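3.2 Upholstery color and judged seat depth

Participants in the Cidmont sample (n = 36) rated seat depth from rendered interiors shown on a calibrated display. Each person completed 235 trials in one session, with a short break at the midpoint. Hue and lightness were varied separately, while seat geometry was held constant across all conditions. Ratings were given on the scale developed by Tsikata for the earlier Horton study.
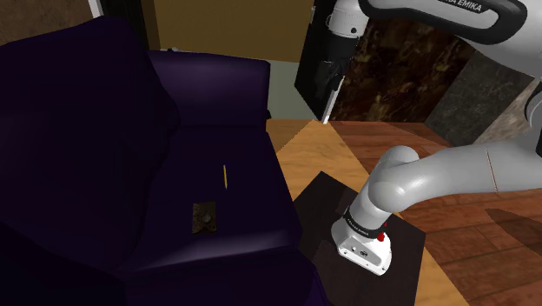

Figure 4. Dark purple sofa, computer rendering. The folds approach black in shadow.

Dark upholstery produced lower depth ratings than light upholstery at matched hue. The effect was largest for violet and smallest for yellow-green. Response times were also longer for dark fabrics, by roughly 40 ms, but this difference did not survive correction for trial order. Two participants who reported guessing on most dark trials were kept in the analysis; removing them left the pattern unchanged. Repeating the test with the Kyei fabric set gave a weaker effect of lightness and no effect of hue (see Section 3.3).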